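The Card That Would Not Sit Still

Charoen Rungrueang bought fourteen copies of Bedivell, the Patient on a Friday night, at 80 cents apiece, and was told by everyone at the shop that he had lost his mind. It was a bulk rare. It did nothing on the turn you played it and not a great deal on the turn after that.

By September it was $14, and the same people were asking, very politely, whether he had any spares.

A round table, a box of colored paper clips, some black binder clips.

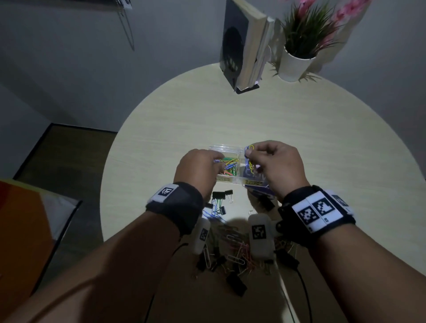
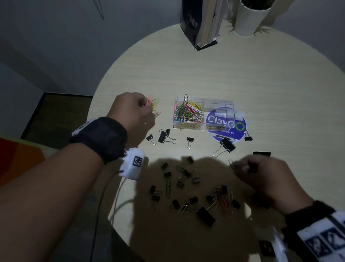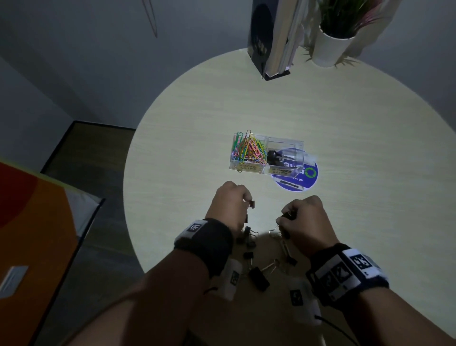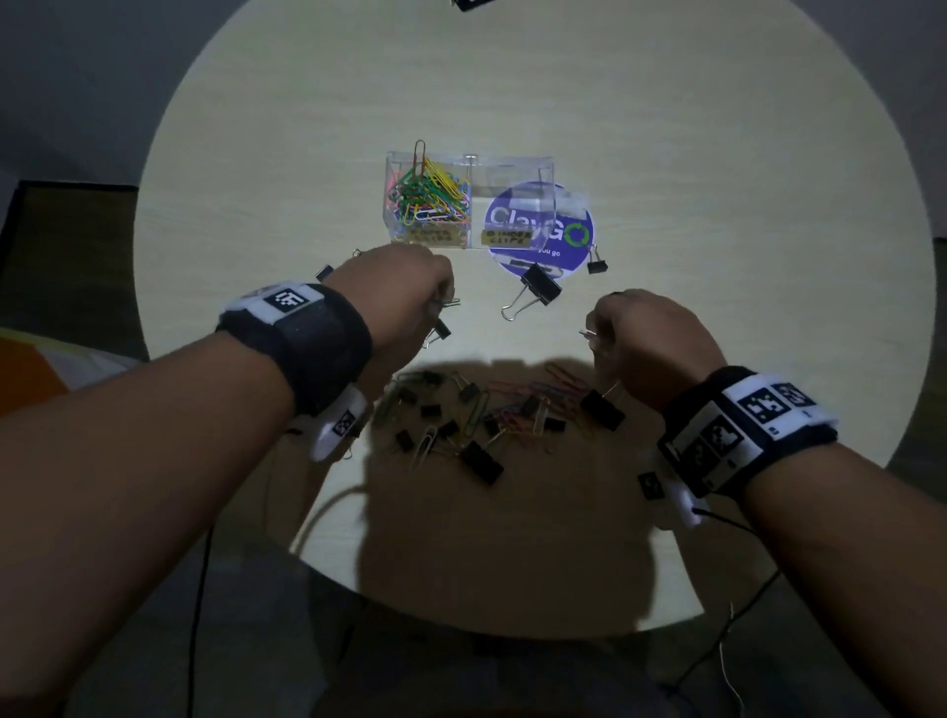
So why does a card nobody wanted go from 80 cents to $14 in one summer?

Supply, mostly, plus one good weekend. Bedivell came out in Omoregie, a small set that sold badly, and when a deck built on it made the finals at a big event, the cheap copies went in an afternoon. The big stores relisted at a higher number, the small stores copied the big stores, and there was your new price.

Whether anyone pays that price is a separate matter. Trelico, the store where Rungrueang does most of his trading, had Bedivell listed at $14 for three weeks and sold 2 copies. Its buylist, meanwhile, offered $6 in credit, or somewhat less in cash and a look of pity.

Rungrueang has been at this long enough to own 4000 cards he describes as "long-term holds," a phrase other people would spell "mistakes." Among them is a full brick of Aro, a green two-drop he was certain would be banned for being too strong. It is currently worth less than the sleeve it lives in.

He sold ten of the Bedivells into the spike and kept four to play with. The deck, he says, is miserable. You sit there, you gain a little life, and forty minutes later your opponent concedes to go get a sandwich.

Omoregie is rumored for a reprint next spring. He has already started buying Aro again.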